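Britness Community Help
Kitchen and Pantry > Measuring and weighing

Weighing out dry beans - scale, scoop, or both?

Posted by bilasia_pantry, 28 Mar 2025

Hi all, long-time reader and first-time poster! I make sweet red bean paste every couple of weeks (for buns, for toast, for eating off a spoon while standing at the fridge) and I'm trying to get more consistent with it. My recipe is written in grams. My scoop is not. For years I went by scoop and the paste came out different every time, some batches stiff, some so loose it slid right out of the bun.

So I finally bought a digital scale and now I have a whole new set of problems. When I pour the beans straight from the storage container they come in a rush and I'm always way over, and then I'm picking beans out one at a time like a crazy person. When I scoop, I feel like I'm being too careful and it takes forever. Also my reading jumps around. I'll weigh a batch, lift the bowl, set it back down, and it's a gram or two different. Is the scale bad, or is that normal?

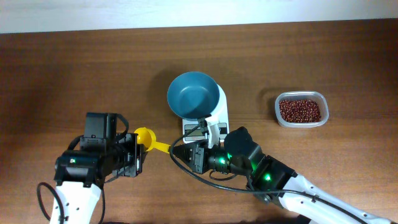

My usual setup is pretty basic. I work at the table because my counter slopes a little toward the sink. The scale goes in the middle with the bowl on top, and the beans sit to the right of it in their clear container with the lid off, so it's a short trip from one to the other. The bowl is a wide teal one with a flared rim, and I like it because beans bounce and the rim catches most of them. I did notice that it doesn't always end up centered on the scale - it tends to sit a bit forward and to the left. Could that be what's throwing off the number?

I'm also wondering if I should get a bigger scoop. The one I have is a cheap yellow plastic one with a long flat handle. It came with nothing and matches nothing, but it's light and I like being able to hold it way down at the end.

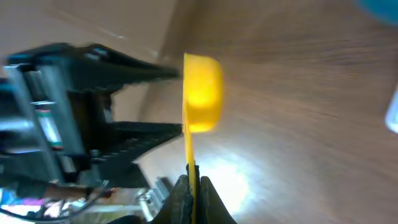 A friend swears by metal cups only and says plastic builds up static so the small stuff sticks. I've never had a bean stick to anything, but maybe I'm not paying attention. What do you all use? And do you measure before or after rinsing? My recipe comes off the back of a Trịnh bag and it just says "106 g beans" for the small batch, no other help. I'd love to get this sorted out before I make a big batch for my sister's open house.

Thanks in advance, and sorry this got so long!

cinemell_kitchen

Fun one! I do a lot of beans, so let me take these in the order they bothered me.

Weigh them dry. Always dry, before rinsing, unless the recipe says something else. Wet beans carry water on the outside, and if they've been sitting in it they soak some up too, so that number won't mean anything from one batch to the next. I do sort mine first though, because tiny stones are real and I have the dental bill to prove it.

On the scale jumping around: a gram or so on a home kitchen scale wouldn't worry me at all. Try the bowl in the middle of the platform and see if that calms it down. Off to one side can matter on some scales, and it can also mean the bowl is touching something it shouldn't. Make sure all the feet are sitting flat too. Mine had a dried lentil stuck under one foot for I don't know how long and I was blaming the battery the whole time. And if your bowl is wide, check that you can still read the display without leaning on the table to peek under the rim. I do that, and when I lean, the number moves.

Then zero it with the empty bowl on. You probably do this already, but people skip it! Turn on the scale, let it settle, put the bowl on, hit tare, wait for the zero. If you lift the bowl off partway through, you'll see a minus number, and that's fine, just put the bowl back. Don't hit tare again with beans in there or you'll lose your place (ask me how I know).

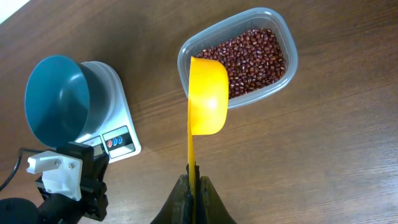

As for pour or scoop, I say scoop, and don't get a bigger one. A small scoop is the whole reason you can stop close to the number. What I do is take full scoops until I'm one short, then go to half scoops, and then I hold it low over the bowl and tap the handle with a finger so they roll off a few at a time. It sounds fussy but it's a lot faster than picking them back out. Keep your container right up next to the scale like you have it. If you have to reach across the bowl with a full scoop, you'll be finding beans under the stove till next year.

A long handle is good. Hold it near the end if you're just dipping, and slide your hand up closer to the cup when you want control. I wouldn't worry about static with beans. With cocoa or cornstarch, sure, a plastic scoop can be annoying. Beans are heavy enough that they just fall off.

One more thing about the container: a wide, shallow one is so much nicer to scoop from than a tall jar. When it gets low, tip it so everything slides to one corner. Rounded corners help a lot with that. 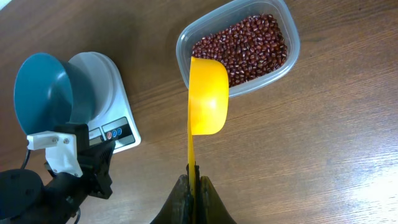 If you really want to go by scoop on lazy days, weigh 3 level scoops of your own beans on your own scale, divide by three, and write that number on a piece of tape on the container lid. Redo it when you open a new bag, since some bags run bigger. I have mine in grams with the month next to it. The current one says March and the handwriting is terrible.

Also, I don't think your runny paste is from the weighing, or at least that's not all of it. How long are you cooking it down after you mash? I go until a spoon dragged across the bottom of the pot leaves a path that stays open for a second or two. It thickens more as it cools, so I stop a little before it looks right.

user1603

just pour it into the bowl over the sink and stop when its close. 2 grams of beans isnt going to ruin anything. been doing it this way forever and my paste is fine

bilasia_pantry

Thank you both! I moved the bowl to the center and checked the feet, and there was a crumb under the back one. It's a lot steadier now. I'm keeping the yellow scoop. The tape idea is great and I'm doing it tonight.

I was cooking it maybe ten minutes after mashing, so that could be my loose batches right there. I'll try the spoon test on the next one. user1603, I admire your confidence but I know myself, and I would pour half the container in the sink.

cinemell_kitchen

Ten minutes is pretty short! Go lower and longer, keep stirring, and wear sleeves because it spits.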